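Questions I get asked about the Jorar cell

How often do you re-level the board?
Every time the arm has been moved or serviced, plus once in January when the heating comes on properly and the wood starts to shift. I lay a steel rule across it corner to corner and look for daylight. If I can get a feeler gauge under the middle, the bolts come out and the board goes over for a sand on the back.

Why wood? Surely a metal plate would be flatter?
It would, and I tried one! The blocks skated about like pucks and the noise was horrible. Wood has a bit of drag to it, it's cheap, and if the tool dips too low you get a scratch instead of a fault light and a long afternoon. Do bolt it down to the table though. Clamps creep (ask me how I know).

How do you set the tool height?
Slowly. I jog the arm down over a bare patch until a slip of ordinary printer paper just catches under the tip, then come back up a touch and save that as zero. Do it near each corner as well as the middle, and use the highest spot you find. 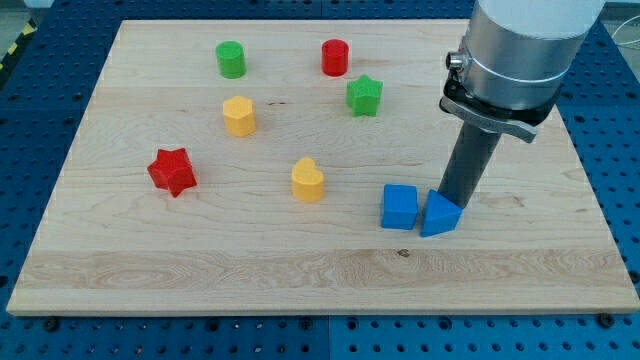 After that I run the pushing program at its lowest speed with my hand on the stop button. Program 59 is the gentle one. Please don't start with 118, it was written for the old short shaft and it'll go straight into the board.

The tool has a slight wobble. Is it the wrist?
Probably not. Nine times out of ten it's muck in the quick-change collar. Open the lever, take the shaft off, wipe both faces with a dry lint-free cloth and close it up again. If it still wobbles, ring Lovisa Åberg before you touch any wrist screws. She has the torque settings and I don't trust my memory.

When do the blocks need replacing?
When the corners go round. Stars wear first, cylinders last for ages. I keep a spare set of 8 in the Öberg drawers, and the print files are in the Grirkodent folder.

What does error 2504 mean?
Cable snagged, usually. Check it has enough slack at full reach, then clear the fault and home the arm.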